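May 21, 2022
Workshop notebook, small room, side table

Continued from the page of February. Montserrat asked that we write also the small decisions, not only the results, so I write them.

Today I worked on the side table and the things that live on it. The purpose is to have one fixed place for the orange ribbed piece, the yellow plush toy and the small box, because they travel in the house too much. Last week Hòa looked for the toy one full morning and it was in the drawer with the tape. I do not want this again.

First I cleared the table and cleaned the top with a cloth and a little dish soap. The wood is light and shows every ring from a cup. There are two rings near the window side that do not go away. I tried with baking soda, very softly, then I stopped, because Darragh told me once that he made a pale spot on his own table in this way. The rings stay. Please put your cups on the shelf.

Then the orange piece. It has raised waves on all the surface, and the dust sits between them. A cloth goes only over the top of the waves. What worked better was an old toothbrush with warm water, always in the direction of the ridge. I needed 29 minutes for it, which is too much for such a thing, but it was never cleaned properly before. Next time it should be quick. I let it dry on a towel and went for lunch.

During lunch I spoke with Boris about the white panel. He would like to take all the stickers off and have it plain. I am against it. Visitors like the stickers, and also when I say on the phone "put it near the headphones", everybody understands where I mean. We agreed to leave them until the Altton order is finished and then ask the others. If somebody has a strong opinion, write it at the end of this entry, with your initials.

For the stickers which lift at the corner: I warmed the corner with the hair dryer on the low level, pressed with the thumb and counted to 8. One of them came up again after a short time. The glue there is finished, I think. I will bring a glue stick from home. Živko suggests clear tape over the corner, but tape becomes yellow and then we have two problems.

Afternoon. I put the things back and tried the arrangement. I wanted the orange piece in the middle, close to the panel, and something on each side of it, so that a person who comes in sees immediately if one thing is missing.
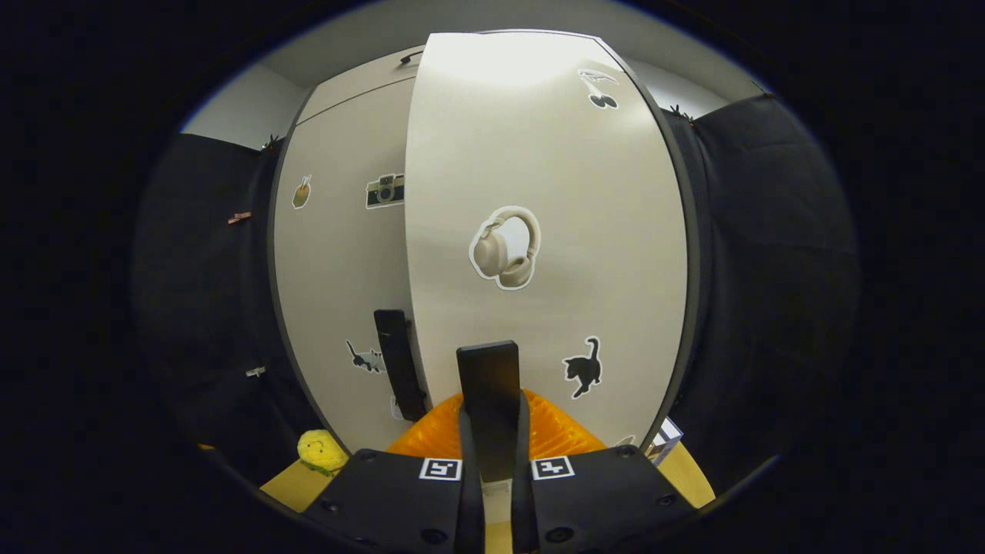

The toy goes on the left and the small box on the right. I tried first the opposite and did not like it. The box has thin edges that catch the light, so it is easy to find even when the hand is busy, and most of us are right-handed. The toy has a smiling face and should look to the room. It is lumpy and does not always sit straight, so give it one push down in the middle before you let it go.

Still to decide: what stays in the box. Hòa wants the spare buttons, Montserrat wants the paper clips. For today I made no choice. My opinion is only one kind of thing in one box, otherwise in a month it is full of old batteries again.

I also looked at the price for a second orange piece, so that one can be washed when the other is in use. Zirkach has a similar one, but only in packs, and the shipping is more than the piece. I wrote to Proltirside and asked for a single one in the same color. No answer until now. The request has the number 417 in our order book, if they call when I am not here.

To do:
- glue stick for the corner of the sticker (me)
- ask Proltirside again if there is no answer
- small label under the table edge with the order of the three things, left to right (Živko has the label machine)
- buttons or paper clips, Hòa and Montserrat please talk together
- new toothbrush, the old one has lost its hair

Opinions about the stickers:
D.H. leave them
H.Đ. leave them, but no new ones
B.J. you know my opinion already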